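Jostton: simulated wrist-camera episodes for learning to back out of tight spots

README, updated November 10, 2024

What you get

Jostton is a set of rendered manipulation episodes made for one question that has been bothering us for a long time: how much can a policy learn about clutter if all it ever sees is the view from its own wrist? No overhead camera, no depth, no map of the room. Just the fingers, whatever is near them, and a lot of gray floor.

We're really happy with how the first release came out, and we'd love for people to try it, break it and tell us what went wrong. There are 265 episodes in the main split and 54 in the held-out split. Each one is a sequence of color frames with joint positions, gripper opening and a contact flag from the simulator.

How the episodes were made

Every scene starts from a room template with plain walls and a plain floor. The generator (we call it Voris) drops in one larger obstacle and a few loose objects, then settles the physics before the arm moves. Leopoldo Montes wrote the first version over a long weekend and Shiyu Tian has since rewritten nearly all of it, so if you read the old code and the new code side by side, don't expect them to match.

The rooms are bare on purpose. Our earlier set, Varela, had textured walls and windows, and policies trained on it got suspiciously good at finding their way by the wallpaper. With that gone, the obstacle and the fingers are most of what the network has to work with. Anything past the edge of the room renders as black – there is no sky and no backdrop.

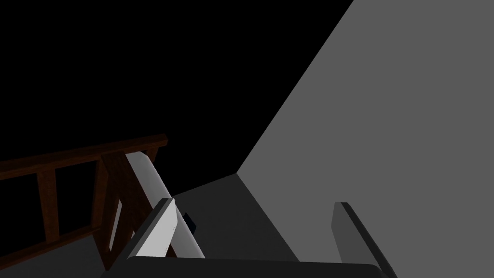
Wrist view in a Jostton room, with a white bar leaning on the wooden frame behind the left finger.

Views like this are the ones we care about most. The gripper hides part of what it is working near, and the small navy-blue object by the left finger is only partly in sight. A policy that treats each frame on its own has very little to go on in a case like that. One that remembers a second or two of earlier frames does much better, and that is the main result so far.

What we found

We trained the same small network twice, once on single frames and once with a short memory, and ran both on the held-out split. The single-frame version finished 21 of the 54 episodes without a hard contact. The version with memory finished 39. We expected a gap but the size of it surprised all of us! Visitación Segura reran the whole thing from a clean checkout before we let ourselves believe it.

Training is cheap, too. Both versions level off before 800 steps per episode batch, and after that the curves just wobble.

What counts as a hard contact: any touch between the palm housing and an obstacle. Finger touches are allowed. We went back and forth on this and may change it.

Known problems

Lighting is a single source with simple shadows, so shadow bands on the floor can be sharp. Some policies slow down at them as if they were edges.

Loose objects sometimes settle leaning on the obstacle. We kept these episodes because they are hard in a useful way, but they are not evenly spread between the splits.

The contact flag lags by one frame in episodes recorded before October. Use the corrected flag file if timing matters to you.

We have not tested any of this on a real arm. Damián Ibarra is working on that next, under the name Jemadard – please don't read the numbers here as a claim about hardware.

Using the data

Read the split file first and load episodes by their listed order. Frames and joint logs share an index, so frame 210 goes with row 210. Please keep the held-out split out of training, including for picking settings.

Questions and bug reports go to Noemí Rosales through the issue tracker. If you send a failing episode, include the random seed and the generator version.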